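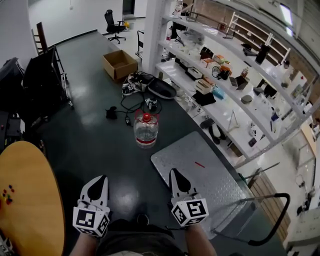

Three hours at Trastdale airfield and I'd go back tomorrow

I have lived 19 miles from Trastdale for most of my adult life and had never once pulled into the parking lot. What a mistake! The little terminal reopened on 13/09/2018 after the runway work, and I finally went over to see what had changed.

First, the viewing deck is back. It's up one flight of stairs past the ticket desk, it's free, and you can see the full length of the new runway from the bench on the left side (the right side has a light pole in the way). They added 2,000 feet of pavement, so the bigger turboprops can come in now with a full load. I watched one land in a pretty stiff crosswind, nose pointed halfway toward the hangars until the very last second, and I may have clapped. A kid next to me definitely did.

The ground crew was fun to watch too. They pulled up with the stairs before the props had even stopped, waited for the hand signal, and had the bags off and on a cart in no time. I could have watched that part all day.

Now the rules, which I asked about at the desk. Cameras are fine on the deck. Drones are not, anywhere, and there's a big new sign about it by the gate. The perimeter road is closed to cars after somebody clipped the fence last year, but you can still walk it as far as the fuel tanks. I did, and got a terrific look at an old crop duster tied down in the grass with its engine cover off.

The coffee stand has moved next to the baggage window. Get the cinnamon roll!

If you take the bus, it's the 748, and it stops right out front, though the last one back leaves before the evening flight gets in. That's my one gripe. I really wanted to see the runway lights come on.

They're supposed to start a second daily flight in November. I've already told my sister she's coming with me for the first one, and I'm bringing a thermos and a better hat, it was windy up there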